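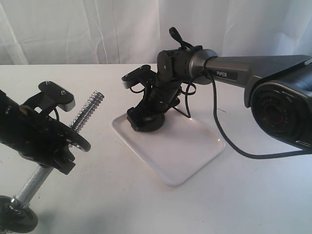
Can one person teach an arm a new task without writing any code?
One person is enough. You move the leader handle with your own hand, the arm on the table follows, and the Jivlow software saves the whole movement so it can be replayed, trimmed or used for training.

Jivlow Teaching Kit by Stonden

The Jivlow kit adds hand teaching and remote control to a tabletop arm you already own. It was designed at our Butia workshop for labs, college courses and small production shops that need to show an arm a job and then show it again with small changes. Setup takes one afternoon, most of it spent on clamping, cabling and the first calibration.

The kit works in two ways. In hand-guide mode you hold the arm near the wrist and push it through the motion while the software carries the weight of the links. In remote mode you sit up to 6 meters away and drive the arm from the leader handle. Most customers use hand-guide mode for setting start and end positions and remote mode for everything that involves contact, such as pressing, inserting or lifting out of a tray.

What comes with the kit

Leader handle with trigger and thumb switch
Handle base with table clamp
Two-finger gripper, black, with replaceable finger plates
Spare finger plates, one pair
Control box and power supply
Foot switch for start, pause and discard
Cable set
Jivlow software license for one workstation

The arm itself is not included. Neither are trays, backdrops, lighting or cameras. A computer with a wired network port is required.

Specifications

Reach of leader handle cable: 6 meters
Sampling rate: 200 readings per second
Storage: up to 1,000 demonstrations per project
Gripper opening: 77 mm
Gripper control: proportional, from the trigger
Fingers: flat plates, screw-mounted
Mounting: adapter disc, supplied to match your arm
Export: plain CSV or the Jivlow project format

Recording a demonstration

Place the parts where you want them and move the arm to its start position. Press the foot switch once. The light on the control box turns green and recording starts. Carry out the task at a normal working speed. Press again to stop. If you fumble a grasp, hold the switch down for two seconds and the take is thrown away without being added to the project.

Slow, careful motion is not always better. Long pauses get recorded along with everything else, and an arm trained on them will pause too. The software can cut pauses at the start and end of a take, but it leaves the middle alone. We suggest practicing a task a few times before saving anything.

Change the position of the parts between takes. A tray turned at a slight angle, or a part stood a little closer to the rim, gives the trained arm more to work with than the same layout over and over.

Cables and table layout

Leave a loop of slack at the wrist so the cable does not pull when the last joint turns. Run the rest across the table and off the side nearest the base of the arm. Check the loop at both ends of the travel before the first recording – a cable that looks fine at the start position may be tight at the far corner.

A plain table and a plain background make camera work easier if you plan to record video with the motion data. Matte surfaces are best. Glossy trays can be used, but turn the lights so the reflection falls away from the work area.

Finger plates

Finger plates wear at the tip and should be checked every month. Loosen the screws, slide the plate off and fit the new one with the flat side facing in. Run the gripper calibration afterward, even if the new plate looks identical to the old one.

Support and ordering

Tell us the make and model of your arm when you order so the right adapter disc goes in the box. Orders ship from Butia. Schools can ask for the Moynihan bundle, which includes a second leader handle and licenses for a full classroom.

Questions about fit, mounting or returns go to Lorcan Ní Mhurchú at the Stonden service desk. Please have the serial number from the underside of the control box ready.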